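Spreadsheet, tab two: the robot
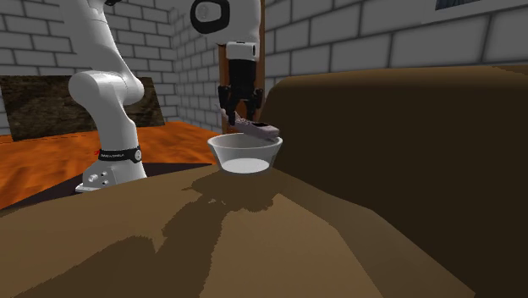 The arm budget for the back half of the Cavden shop has been through 3 versions now, and the only number that has stayed put is the one for coffee. Version one was just the price of an arm. I typed it in, looked at it for a while, and went to lie down. Version two added the things the arm won't work without, and that's where a person learns humility. Take the gripper. The simulation has a nice black one with angular parallel jaws, holding a pinkish bar of a thing over a white bowl, and in there it costs me nothing. Hondby would like $3,301 for theirs, and the cable is extra. Of course the cable is extra.

Then there's the mounting. In the sim, the base is bolted to a tidy gray mount and the matter is closed. My floor slopes toward the drain. Lobo quoted me a steel pedestal, then asked how thick the concrete was, and I said "normal," and there was a silence on the line I can still hear.

So version three, November 2025, goes like this. I rent from Clinport by the week instead of buying. Their rate works out to $252 a day, with a 20 percent deposit I'm told is refundable in a tone I didn't love. I keep running the pick and place jobs in simulation until then, so I don't spend rental days finding out I've got the reach wrong.

Still missing from the sheet: fencing, an electrician, and whatever it costs to insure a thing that swings. I've left a row for each. They're blank, and it's the best that tab has ever looked.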